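The laundry whisperer of Magbanua

Evelien Stevens has opinions about your basketball shorts, and most of them are bad

2021-07-05

Evelien Stevens does not like the word "laundry." She finds it too small for the job. What she does, she told me within a minute of my arrival, is "intake," and the difference matters to her a great deal more than it will ever matter to you or me.

Stevens looks after the kit for the Magbanua summer league, which has 9 teams, 119 registered players and, by her reckoning, one working sense of responsibility, hers. Everything the league wears comes back to her at some point, usually in a ball. She unrolls it, looks it over, folds it and sends it out again. She has done this for long enough to have developed what she calls a method and what her brother calls a condition.

I asked her how it starts.

"It starts with a lump," she said. "It always starts with a lump. People think a jersey comes off a person flat. It comes off like a banana skin, and then they hand you the skin."

She will put a lump down on anything, provided it's soft and she can get at it from the front. Hard tables are out. She says they make cloth slide, and she had a bad year with a varnished one. Gray is her favorite color for a working surface, as red and white kit shows up on it and so does lint.
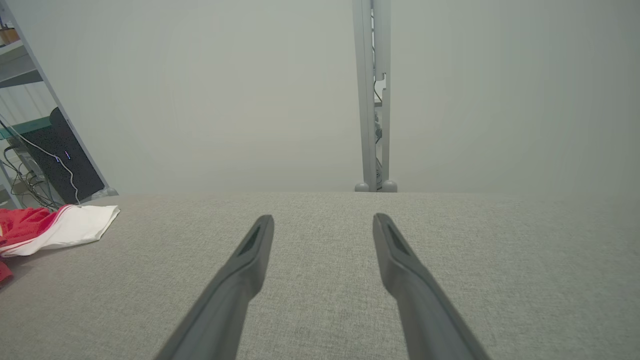
Red and white, as received.

The league's colors were picked before her time, and she has never forgiven whoever did it. "Red next to white. In clothes that get washed. By men who own one setting." She let that sit for a while. "I would have gone with brown."

Her rules for intake are short, though she delivers them at length. You separate the tops from the bottoms first. You do not shake anything. ("Shaking is for people who want to look busy.") You find the number, because the number tells you which way is up, and you work out from there toward the hems. White things go underneath until she's ready for them, an arrangement I questioned and was told not to question.

The shorts get done before the jerseys. I had assumed the jerseys would come first, being the glamorous part, and said so.

"Shorts are easy. Two legs, in half, over, finished. You do the shorts so there's something on the table that looks like progress. Then you can face the rest of it."

Does she enjoy it?

"I enjoy the shorts."
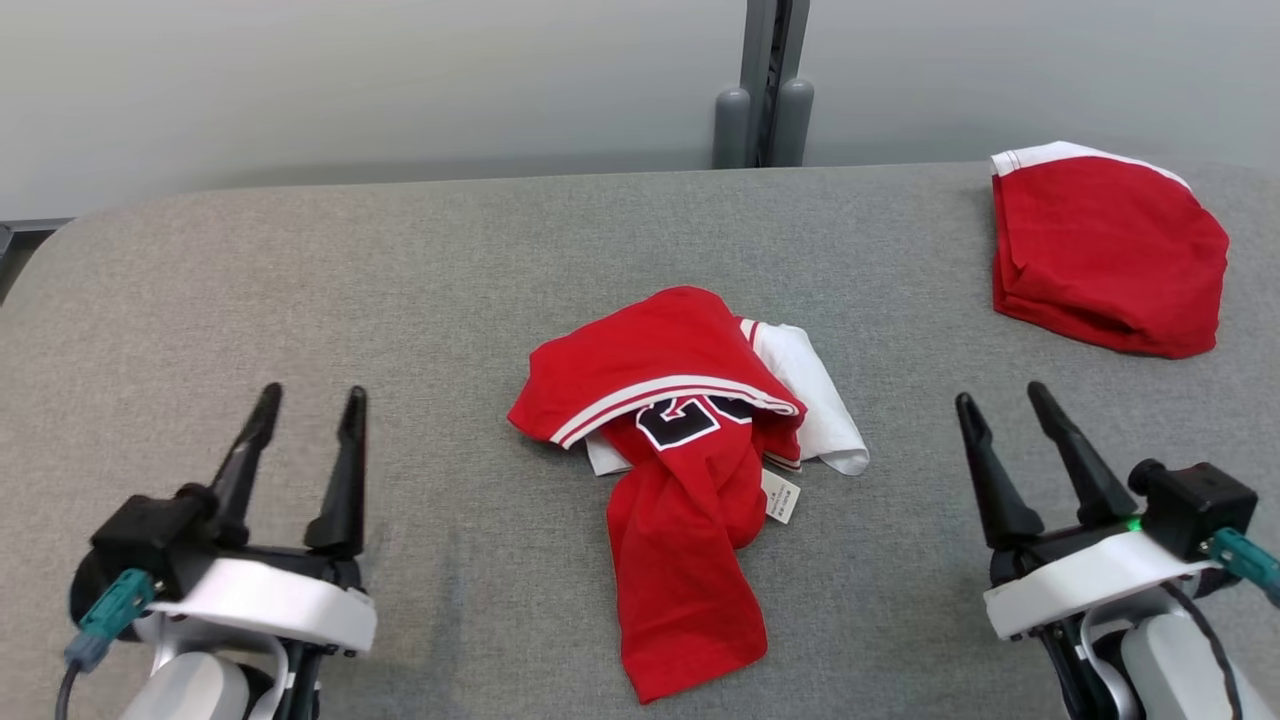 One folded, the rest to go. Stevens starts with the easy half.

She is hardest on jerseys. The fabric is slippery, the armholes are enormous, and the trim refuses to lie down. A jersey that has been pulled off over the head in a hurry winds itself into what she calls a tail, and the tail has to be undone before anything else can happen. She showed me on an old one of her own, untwisting from the bottom up with two fingers, as if she were getting gum off a cat.

Then there are the tags. Stevens is firm on tags. If a garment turns up with a paper one still hanging off it, the tag stays until the garment is folded, and then she deals with it using nail scissors. I asked what was wrong with just pulling.

"What's wrong with it is the hole," she said.

She buys replacements from Ekholm when she has to and complains about the price every time. The last full set, tops and shorts, came to $299 before shipping, and she had asked the league for $400 in case the sizes were wrong. The sizes were wrong. She now keeps a drawer of extra-larges that fit no one in Magbanua and refers to it as the pension fund.

A parent once gave her a Vinder folding board, one of those hinged plastic things that flips a shirt into a rectangle. She used it twice and now keeps it behind a door. She has nothing against it, she said, except that it makes everything the same size, and a guard and a center are not the same size.

I wondered whether the players notice any of this.

"One of them said thank you in August. Last August. I wrote it down."

Before I left she let me try a jersey. I laid it out, found the number, got the shoulders level and folded the sides in, feeling fairly pleased. She looked at it for some time. Then she asked if I'd had trouble with the sleeves.

I pointed out that it didn't have sleeves.

"No," said Stevens, and unfolded it.

The league's next round of fixtures is at Drernus Hall. Kit should be returned to Stevens the same evening, right side out.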